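What I Learned When the Robot Ate My Blanket Hem (Bed-Making Tips for Homes With a Helper)

I run a little guest place, Sketham, and for a while now part of the bed-making has been done by a robot. It's a two-armed Citano, and I bought it because my shoulders are shot and because I'm a sucker for anything that promises to do hospital corners. Mostly I love it! But back in December it pulled a loose thread on a blanket right into its wrist, kept on pulling, and dragged the blanket, the top sheet and a bedside lamp halfway across the room before I got to the stop button. I was down the hall with an armful of towels. The first I knew of it was the lamp.

So this page is everything I've changed since then. Some of it is robot stuff and some of it is plain old laundry stuff that I should have been doing anyway (my mother would have had words about that hem).

First, what went wrong

The blanket had a hem that had started to go. Only a small stretch of it, the kind of thing you notice while folding and promise yourself you'll fix after supper. One of the fingers caught the loop, and when the hand turned over to smooth the next bit, the thread wound itself into the gap behind the wrist. The arm felt something holding it back and did what it does with a heavy blanket, so it pulled harder. Then it stopped, showed me fault 1623 on the tablet and just stood there with its fist full of my good bedding.

I looked up 1623 and all it said was "wrist load, clear obstruction." Thanks a bunch. I cleared the obstruction with nail scissors and a crochet hook and it took me 30 minutes, most of it spent lying on the floor with a flashlight in my teeth.

Check your hems before the bedding goes near the machine

I do this as things come out of the dryer now. Run the whole edge through your fingers, all the way around, and don't just look at it, because a pulled loop can hide in a fuzzy weave and you'll feel it long before you see it. Anything I find gets a safety pin next to it and goes in the mending basket. Then the pin comes OUT again before the blanket goes back on a bed. I've forgotten that once, and I found the pin with my own foot, so I got what I deserved.

For a quick fix, thread a needle with something close to the blanket color, push the loop through to the back, and take a few tiny stitches over it. Don't cut a loop on a knit blanket, ever. It'll run like pantyhose.

Open weaves, fringe, tassels, pom-poms: I make those beds by hand. I had a gorgeous fringed throw on the front room bed and I've moved it to the back of a chair where only people touch it.

Clear the nightstand

The lamp was the expensive part of the whole business. If a blanket moves when it isn't supposed to, it takes whatever is draped under, over or near it. So before I start a bed now, everything comes off the nightstand and goes on the windowsill: lamp, water glass, clock, the book somebody left behind. While it's bare I give the top a wipe, which means my nightstands have never been so clean.

Unplug the lamp while you're at it and wind the cord up. A cord on the carpet is one more thing to roll over or trip on, and I'm a tripper.

Know where the stop is, and be where it is

My friend Dinesh Sastry used to fix packing machines for a living, and when I told him the lamp story he asked me one thing: how far were you from the button? I had to say I wasn't even in the room. He was quiet for a bit, and then he was very nice about it, which was worse.

The rule at my house now is that it doesn't work a bed unless one of us is in the room with the stop in reach. It does eat into the time I was hoping to save, I won't pretend otherwise. But I can dust, or do the pillowcases, or fold towels on the chair, and the heavy lifting still isn't mine.

Try your stop button before the first bed of the day, too. Push it while the arms are moving slowly and nothing's in the hands, make sure everything quits, then reset. You'd test a smoke alarm, wouldn't you?

Where to stand

Pick the foot of the bed, on the far side from the arms, and stay there. I used to scoot in and out to tug a corner straight and I've quit doing it while the thing is moving. If a corner needs a tug, pause it, tug, step back, start again. And please don't play tug-of-war with it! You're holding one end of a blanket, it thinks the blanket got heavy, and you can guess the rest.

Tie back your hair. Take off the scarf, the lanyard, the dangly bracelet. Sleeves should fit at the wrist. I wore a big floppy cardigan all last winter and I get a little shiver thinking about it.
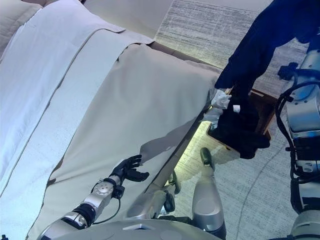 Gloves are a maybe. I like a thin cotton pair for the bedding itself (dry hands, snaggy fingernails, you know how it is) but they need to fit snugly, with no loose fingertips flapping about. If yours have stretched out in the wash, make them into dust cloths and get new ones.

Lint, and where it hides

When I finally got a proper look behind the wrist there was fluff packed in there like the inside of a vacuum. It can't have helped. So I have a cleaning routine that goes with my dryer vent, since I'm in a linty mood by then anyway:

Power off at the wall first. Off, not paused.
Soft dry paintbrush around the wrists and between the fingers.
Strip of masking tape, sticky side out around your finger, for the fuzz that won't brush off.
Tweezers for threads. Pull gently, and if one won't come, leave it and call somebody.
No sprays and no oil. Oil and lint make felt, and you don't want felt in there.

Look over any cables on the outside of the arms while you have the brush in your hand. You want them sitting in an easy loop with nothing snagged in them. If one is pulled tight or looks chewed, stop using the machine until it's been seen to. The lady on the phone at Pavard, where I bought mine, was very firm about that, and also about me never again cutting anything out of a wrist with nail scissors while the power was on. (It was on. I know.)

Make the bed easier to make

I switched two of my rooms to a heavier plain blanket with a flat bound edge, from a little mill shop called Pai, and the difference is night and day. It slides, it lies down when you ask it to, and there's nothing on it to grab. I'd recommend one even if the only robot in your house is you.

A few other small things. Put the blanket on with the same overhang both sides before you let any machine smooth it, or it'll chase that crooked edge all morning. Shake out the sheet yourself; it's better at pulling flat than at untangling. Pillows go on last and by hand. And turn the pull strength down. Mine came set at 4 and I keep it on 2, which is slower and leaves a few more wrinkles, but it gives up sooner when something is stuck, and I'll take wrinkles.

If it grabs something anyway

Hit the stop and leave the fabric alone for a second. Don't yank, that only tightens the loop. Switch off at the wall, and mind the arm while you do it, as some of them sag when the power goes. Then take the weight of the blanket off by piling it on the bed or over a chair, and work the thread loose with a blunt crochet hook. If you have to cut, cut the blanket. Blankets are cheaper.

And write down the fault number before you clear it! I keep a pencil stub and a notepad in the linen closet for that, next to the lavender bags. A few of you have asked about those, so yes, they're just dried lavender and rice in an old sock, tied off with kitchen string, and I squeeze them every month or so to wake up the smell.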